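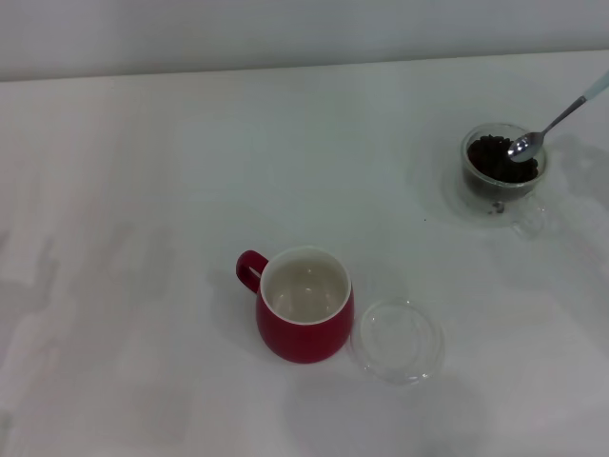
**Equipment plan: the coffee task station**

The Grolloneck equipment list for next year closes in May, and the coffee station is the largest line on it. We are asking for a second gripper, a spare wrist camera and 90 hours of technician time.

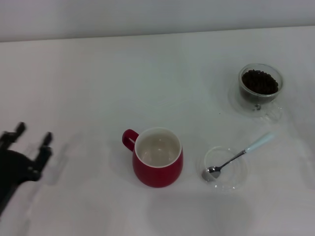 *By Siiri Sepp | April 14, 2022*

The quote from Bronorum covers the gripper and mount. Delivery takes five weeks from the order, and the price holds through May. Tableware comes out of the supplies budget — mugs, glass cups and spoons are cheap enough to replace as they break.

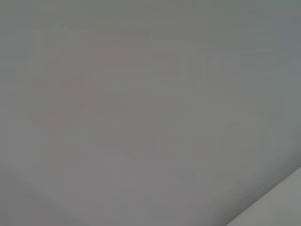

Cameras are the harder item to price. Lill offers two models, and the cheaper one has no focus adjustment. Ilze Butkienė wants the adjustable one and has asked that we judge it on close views. A wrist view can come out as soft gray nearly all over, with one straight edge in the corner as the only sharp thing in it. The adjustable model adds $222 per unit, and we have put that figure in the draft.

Comments on the draft go to Ilze. Requests for the Stumelach site are on a separate form.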